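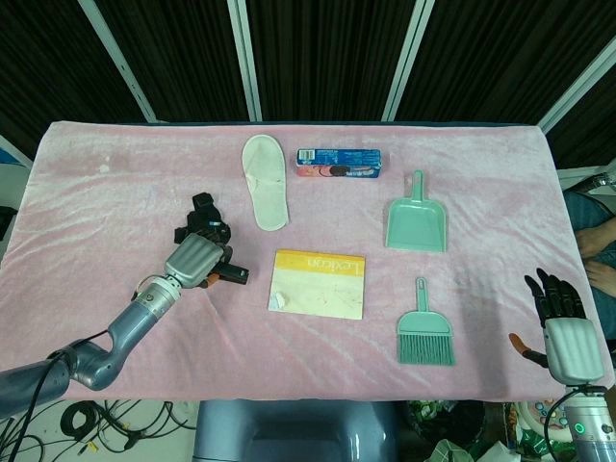 Home | Our Rooms | Groups | Jobs | Find Us

Night Desk Person Wanted, Gronow House

We need someone to sit at the front desk of a 41-room guesthouse between 11 at night and 7 in the morning, four nights a week, and be pleasant to people who have lost their keys. The last holder of the job stayed nine years and left for a position with daylight in it. We don't hold this against anyone.

Gronow House is on the hill road above Trurka, two stops past the end of what most maps consider the bus line. The building used to be a school for surveyors, and you would think that meant the floors were level. Guests are mostly walkers, wedding overflow, and sales reps for Biltero, the window company, who are tidy and go to bed early and who will tell you about windows if you let them.

What the night involves

You check in the late arrivals. You answer the phone, which rings less than you'd expect until 5 a.m., when it rings more than you'd believe. You put out the breakfast things, fold whatever the dryer has finished with, and run the night report. The report is done in a booking program called Fenisora. It was installed in March and has opinions about the date. Training is provided and so is sympathy.

There is also lost property. Every item goes in the book with the room number and the day, including the single socks, and including whatever was under the bed in 12. Last year's book runs to 242 entries. One of them is a trombone. If it's yours, please call, and you may also apply. 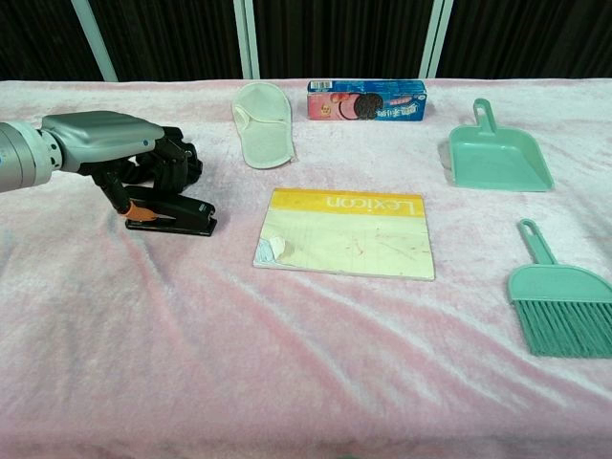 Some sweeping, some stapling, some carrying of towels. You won't be asked to cook, and after the omelet business you won't be allowed to. The boiler has its own contract and you should leave it alone, even when it sounds personal.

Who we're looking for

Hotel experience is nice to have. We have hired former bakers and a retired ferry purser, and both did well, being used to the hours. You should be able to read a room number off a wet key tag, write a note the morning shift can understand, and tell the difference between a guest who wants a chat and a guest who wants an extra blanket. A second language helps. You need to be able to manage stairs, as the elevator goes to the second floor and considers its work done.

Please don't apply if you're hoping to get a novel written. Several have been started at that desk.

Pay and the rest

Pay is 3,524 a month before tax, with the night supplement already in it, so there's no use asking where it is. Breakfast is included. You get 4 weeks of paid vacation, not to be taken during the wedding season unless the wedding is your own. Parking is free and on a slope.

How to apply

Send us a page about yourself, or leave one at the desk, by 4th October. Put your phone number on it. We had a very good letter last time without one and still think about it. Interviews are held here at 10 p.m., so we can both see how you look at that hour.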